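How to propose a half-day tutorial for an academic conference

Most computing conferences put out a call for tutorials a few months before the main paper deadline. The call is short and the form looks easy, so people leave it to the last evening. I have sat on the reviewing side for the Nolwood workshop series and written proposals myself, and the steps below are the ones I now follow.

1. Read the call twice

Look for the session length, the page limit, and whether presenters have to register and pay. At Nolwood a tutorial slot is 90 minutes, and a half-day is two slots with a coffee break between them. Other meetings differ. If the call doesn't say who pays for what, write to the tutorial chair before you start.

2. Pick one thing to teach

A survey of a whole field is hard to follow and hard to review. Choose a method or a tool that someone with a general background could start using the week after. Put it in the title. "Fitness landscapes for scheduling problems" got accepted. "Recent advances in evolutionary search" from the same authors, a year before, did not.

3. Find a co-presenter

Two people is a good number for a half-day. Ask someone from a different group, and ask early. Rasmus Lepik and I split ours by topic: he took the theory in the first slot and I ran the exercises in the second. We agreed on notation by email in July and still found 17 slides that used the wrong symbol.
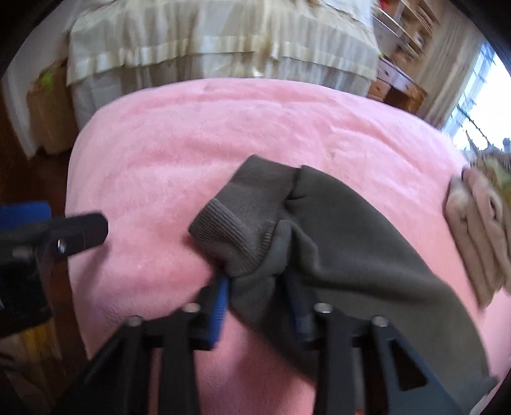 4. Write the outline with times

Reviewers go to the outline first. Give each part a line and a length in minutes, and leave room for questions inside the parts as well as at the end. If the outline adds up to the full session with no slack, cut something. I usually take out a case study.

5. State who it is for

Say what people need to know already and what they need to bring. "Basic Python and a laptop" is fine. If you use a package that takes a long time to install, put a link in the proposal and say you will send instructions ahead of time. For the Mabula toolkit we also kept a copy on a USB stick, as the wireless in the Allberg building was slow.

6. Keep the biographies short

Four or five lines each. List tutorials or courses you have taught before your papers — the chair wants to know that you can hold a room.

7. Send it to one reader outside your area

Ask them to tell you in a sentence what the tutorial teaches. If they can't, go back to step 2.

After you submit

Decisions tend to come as a short email with a few comments. Answer the comments even when the proposal is accepted, and send the final abstract by the date given, or the old one goes in the program. Ask for the room layout too. Exercises are difficult in a lecture theater with fixed seats, and a request to move is much easier to grant before the schedule is printed.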